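Guest Labels Project: Frequently Asked Questions
How we log the way TV news shows introduce their political guests 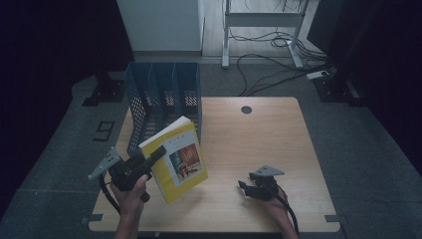

A yellow paperback with a picture on its cover, held over a light wooden table.

What does the project track?
We record how a host or an on-screen caption identifies each guest who comes on to talk about politics. We note the party, employer and any past government job that viewers are told about.

Which shows are covered?
Five morning and evening programs. The list is on the Shows page and is reviewed every February.

How large is the database?
It holds 2,000 guest appearances by 349 people. Of those appearances, 800 were tied to a new book.

Why do you log book interviews separately?
Authors on tour often get a longer introduction than regular commentators do. Mixing the two groups made the early totals hard to read.

What counts as a party label?
The words "Democrat," "Republican" or "independent," spoken or shown in a caption. "Liberal" and "conservative" go in a separate column. A label given after the interview ends is logged as late.

Who does the coding?
Two people code every segment without seeing each other's entries. Upendo Kombo settles any differences. The software was built by Clasateck.

Do you say whether a show is biased?
No. We publish the counts and the transcripts they come from.

I was a guest and my entry is wrong. What should I do?
Use the corrections form and give the show, the month and the hour it aired. Maksym Levchenko handles these requests. Changes are marked in the entry and the old version stays available.

Can I reprint your tables?
Yes, with credit to the Guest Labels Project. For the full transcripts, please write to us first.

Who pays for this?
The Temholm Fund and individual donors. We do not take money from parties, campaigns or broadcasters.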